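Schuhregal Enano
Artikel 341, Serie Mangate von Ketov

Das Enano ist unser Liebling für alle, die keinen richtigen Flur haben und die Schuhe trotzdem ordentlich abstellen wollen. Drei Holzböden in einem zarten Gelbgrün, dazu ein schwarzes Metallgestell, mehr braucht es nicht. Die Farbe ist toll geworden, bei Morgenlicht wirkt sie fast wie junges Lindenholz! 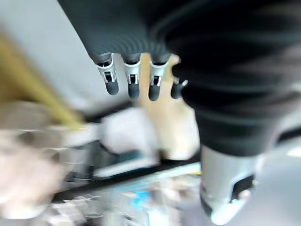 Hand in Bewegung. Foto: Rania Jaber

Breite: 800 mm
Gestell: Metall, schwarz
Böden: Holz, gelbgrün
Aufbau: zu zweit in nearly null Zeit, allein dauert es etwas länger

Hausschuhe stehen am besten ganz oben, da kommt man abends ohne Bücken dran (und sieht gleich, wenn einer fehlt). Auf hellgrauem oder gestreiftem Teppich macht sich das Regal besonders schön, gern auch im Wohnzimmer neben dem Sessel. 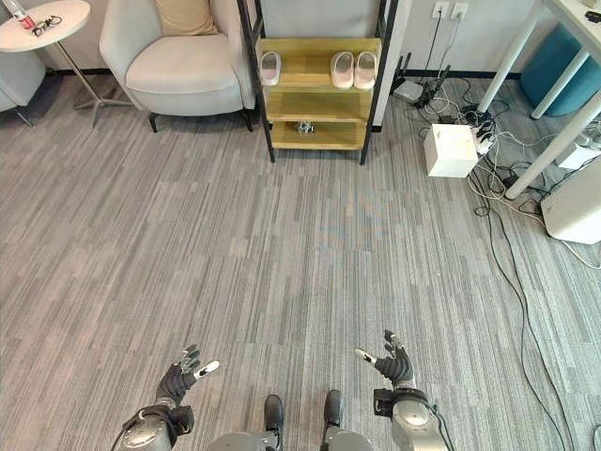 Wer viele Stiefel hat, nimmt lieber das Matar, dort lässt sich der mittlere Boden herausnehmen. Beim Enano sind alle Böden fest verschraubt, es steht dafür wunderbar ruhig. Zum Abwischen reicht ein feuchtes Tuch. Im Karton liegen 4 Filzgleiter für glatte Böden und der passende Inbusschlüssel.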